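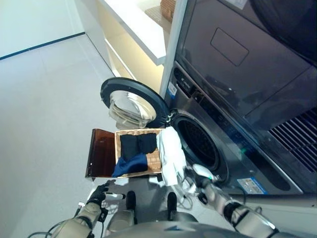

We got to the Harnent open day a little after ten, on a warm morning in August. Harnent is a block of 300 apartments on the edge of Ellau, and every summer the building company opens a few finished homes so people can walk through before they sign anything. My sister Carla Majali is thinking of moving there in the spring. I went along mostly to look at the laundry, which is the part of a home I always end up complaining about.

Parking is behind the building and free for visitors. You sign in at a desk in the lobby, get a paper map, and then go around on your own or join a group. We joined the group led by Meifang Lei from the sales office. She kept it short in the living rooms and let people spend their time where they had questions.

The first home was on the third floor. The kitchen was fine, with more drawers than I have now and a sink that is too small for a roasting pan. Carla measured the wall where her table would go and it fits with the leaf down. The bedroom closet has a rail at two heights. The windows tilt in at the top, and Meifang showed us how to lock them in that position.

The laundry was set up with a front loader in stainless steel and dark gray, and a wicker basket of folded things next to the drum. The clothes in it were dark, black and navy, along with a white cloth. I liked that they had put laundry out. In most show homes you get an orchid on top of the machine and no idea where your socks are going to be while the door is open.

The door of the machine opens toward the left. This matters more than people think. If your basket has to stand on the hinge side, you reach around the door every time. With the basket left of the drum, the open door swings out over that same side, so I would want to try it with my own basket before deciding. Carla thought a narrower one would solve it. Meifang said the machine is not included in the price and the hookups take any standard front loader, so you could bring one that opens the other way.

The basket was lined in light tan. I have had an unlined wicker hamper for years and it catches on sweaters, so I asked where the lined kind comes from. Meifang wrote down the name of a shop in town, Firnimska, which sells baskets and kitchen linens. We stopped there on the way home.

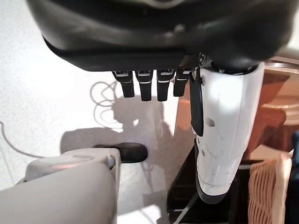

White shelving with lighting underneath was the other thing I noticed. It had a glossy finish and the light was warm, easier on the eyes than the blue-white tube I have over my own machine. There was a small woven basket on the shelving too. I would keep clothespins and stain soap in something like that.

Hernán Escobar, who was in our group with his teenage son, asked about noise. The answer was that the floor is thicker in the laundry area than in the hall, and that the house rules ask people not to run machines after 10 at night. He also asked about drying. There is no dryer hookup in the smaller apartments — only in the larger ones — but the building has a shared drying room in the basement.

We went down to see it. It has lines along one wall, folding racks you can borrow, and a fan that runs on a timer. You book a slot on a sheet by the door. Georges Darwish moved into the building last year and was there to answer questions from visitors. He said the early slots fill up first and that sheets dry in an afternoon if you leave space between them. The room smelled clean and the floor had a drain.

After that there was coffee in the lobby and a table with price lists. Carla took one for the two-bedroom layout. The monthly fee includes water, which will help with laundry costs, but electricity is billed to each apartment.

At Firnimska we found lined baskets in 3 sizes. The middle one was too wide for my hallway, so I bought the small one in a light color. The lining ties on with tapes and can go in the wash on a cool setting.

The open day runs until 4 in the afternoon, and you don't need to book unless you want a private visit. Bring a tape measure, and if you care about the laundry, bring the outside measurements of your basket as well. Carla is going back with hers next week.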